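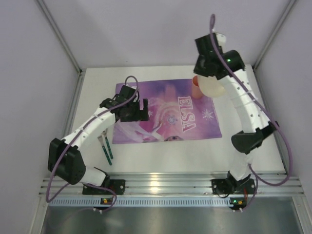 Recording for the table-setting job has taken up most of August. The task is written down as one line: mat, bowl, cup, two forks, all placed by the two arms under remote control. I thought that would keep things simple. The purple mat with ELSA down one side has turned out to be a good choice, as the big pink letters give me a fixed reference when I'm checking where the bowl ended up. The right arm does the bowl and the left one gets the forks, and the forks are where most of the bad takes come from. They're thin, they lie flat on a white table, and the fingers have very little to get under.

We have 1,235 episodes saved so far. The target in the Lakatos plan is 3,060, so there's a fair way to go. I threw out 189 last week after going through them at double speed. Most had a long pause in the middle where the operator was thinking, and a model trained on pauses will learn to pause. A few had the wrong label. That was me.

Ye-rin Yeo and I take turns driving. Her style is quicker than mine and she comes at the bowl from a steeper angle. I wondered if we should agree on one way of doing it, but we've left it alone for now. Each episode is tagged with the operator, so we can split them later if the policy gets confused between the two.

Starting positions are the other thing. For the first few hundred I put everything back in nearly the same spot out of habit, and the test runs showed it. Move the cup a hand's width and the policy reached for where it used to be. Now there's a printed sheet of layouts and we change over every 6 episodes. It's slower, but the newer checkpoint copes better with the cup.

Next up is moving the files off the Cesum drive, which is nearly full, and redoing the wrist calibration on the left side.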